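**Flower cell, progress report to Virkirwood**
April 15, 2023
Covers work since the last report at the start of March

## Summary

The two-arm cell is running again after the left wrist repair. We lost more time than planned to cabling and to one bad fingertip. Spending is inside the maintenance line of the grant. Of the tasks in the Madach work plan, the single-stem pick is done, the two-arm handover is in progress, and the vase task has not been started.

## Left arm

The left wrist began to drift during long sessions in early March. The arm would hold a stem, and over the course of an hour the held position would creep toward the table. We first suspected the calibration and redid it twice with no change. The fault was in the wrist joint itself, where a clamp screw had backed out far enough to let the gripper section turn under load.

We removed the gripper, cleaned the clamp faces, fitted new screws with thread locker, and put a paint mark across each screw head. The marks are checked at the start of every session. None has moved so far.

The gripper cable was replaced at the same time. The old one had been rubbing against the joint and its jacket was worn through in one place. The new one is longer and is routed in a wide loop over the wrist. A loop that size can catch on the other arm, so we lowered the speed limit in the shared zone until the handover motions are settled.

## Right arm

One fingertip was found cracked during the March inspection. We had a spare from Quan and swapped it the same day. The second spare in that package had an undersized bore and was sent back. We are still waiting for the replacement, which leaves us with no spare tips on hand.

The sensor on the right wrist was taken off, cleaned and remounted. After remounting, its readings were off by a small fixed amount, and the hand-eye calibration had to be repeated. That took most of a day. We now have a written procedure for it, and the second run took under two hours.

## Table and props

The tabletop was leveled and its clamps tightened. The artificial flowers wear faster than we budgeted for. Leaf sprigs pull off the stems, and rose heads work loose after repeated grasps. We ordered 400 replacement stems from Flokine, mostly roses.

Loose sprigs are left on the table during runs, as agreed in the work plan, so that the arms have to pick from a messy surface.
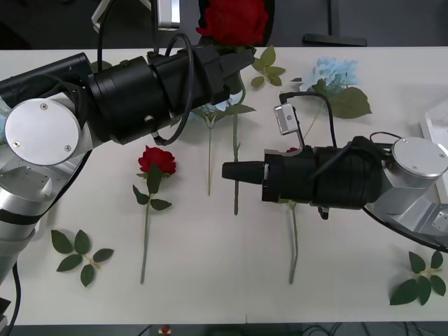
Stems lying close together remain the hardest case for the cell. When two stems run side by side, the gripper often closes on both. We have widened the approach angle and slowed the final closing motion. The change went in too recently for us to report a result.

## Run counts

| Item | Count |
|---|---|
| Grasp attempts logged since last report | 1118 |
| Of these, logged after the left wrist repair | 569 |
| Runs stopped by an operator | 20 |

Most of the stopped runs were cable snags, and most of those came before the new routing. The rest were stopped when the arms came too close together in the shared zone.

## Next period

- Receive and fit-check the replacement fingertips from Quan.
- Add a strain relief bracket to the left gripper cable.
- Re-grease both wrist joints.
- Raise the shared-zone speed limit in steps, with a cable check after each step.
- Finish the two-arm handover task.

We are asking for one change to the budget: moving unspent travel money into spare parts, enough to keep two sets of fingertips and one full cable set on the shelf. A revised budget sheet is attached. We would need an answer before placing the next parts order.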